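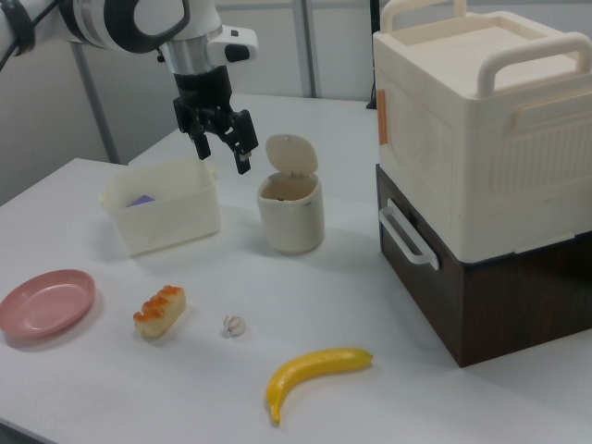

Arm keeps picking a grasp on the rim of the bin instead of the thing inside it

Posted by Dineo Motaung

Hi everyone, and sorry in advance, this is going to be a long one. I have been putting together a tabletop sorting setup with Moodley as the planner, and most of it works far better than I had any right to hope. Loose things on the open table are fine. The yellow banana is practically a free win at this point, and even the little garlic bulb gets a sensible grasp most of the time.

The trouble is the open bin. When I ask for the purple object inside, the grasp sampler gives me 200 candidates and nearly all of the top ones pinch the wall of the bin. The wall is a frosted, see-through kind of plastic and the depth there is a mess, so I understand why it gets confused, but I can't work out where to fix it. I have tried raising the score threshold (then I get no grasps at all) and cropping the cloud by hand (then it works until the bin moves). Is this a perception problem or a planning problem? I'd love to hear how other people handle it – even a "don't do it that way" would help. 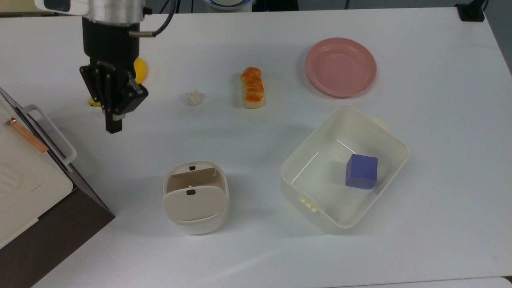 Xolani Pillay

Hello Dineo, and welcome! I went through this very thing in April and lost a good deal of sleep over it, so let me save you some.

I'd call it perception first, then a little planning. Your sampler only sees points, and the bin wall is a thin vertical sheet of points, so to a two-finger gripper it looks like the best handle in the world. Raising the threshold won't help, as you found, because the wall grasps really do score higher.

What I do is run segmentation before sampling and pass the mask of the target along with the cloud. Sample only on points inside the mask, but keep the full cloud for collision checking. People often mask both by mistake, and then the fingers go straight through the wall in the plan. Shrink the mask by a few pixels too, or you will pick up stray wall points along its border.

For the wall itself I stopped trusting depth. I fit a simple open box to the bin and put that in the collision scene, with the walls a touch thicker than life. Get the pose from the color image. If your bin has tabs at the two ends, they make good landmarks, and the fit then follows the bin when it gets turned at an angle.

After that, limit the approach to mostly straight down for anything inside the box. In my logs that left 51 usable grasps from a full batch, which was plenty. Do check that the hand body clears the rim as well as the fingers – my collision model only had the fingers in it for the longest time, and I blamed everything else first.

Ayanda Rampersad

just turn the samples up to 2,000 and take the lowest one in z. works for me

Petronella Fourie

I'd be a bit careful with the lowest-in-z trick, Ayanda. It can choose the floor of the bin, and on a cluttered table it may choose something outside the bin altogether.

Xolani's way is what I would do. One small thing to add: look at your depth filter. The hole filling in ours was quietly smearing the bin wall into the object next to it, and with an object close to a corner that matters a lot. Switch it off, save one cloud, and look at it from the side before you change anything else. If the object and the wall come out as one lump, fix that before you touch the planner.

Dineo Motaung

Thank you all so much! I had masked both clouds, exactly as Xolani warned. I'll split them tonight and try the box fit after that.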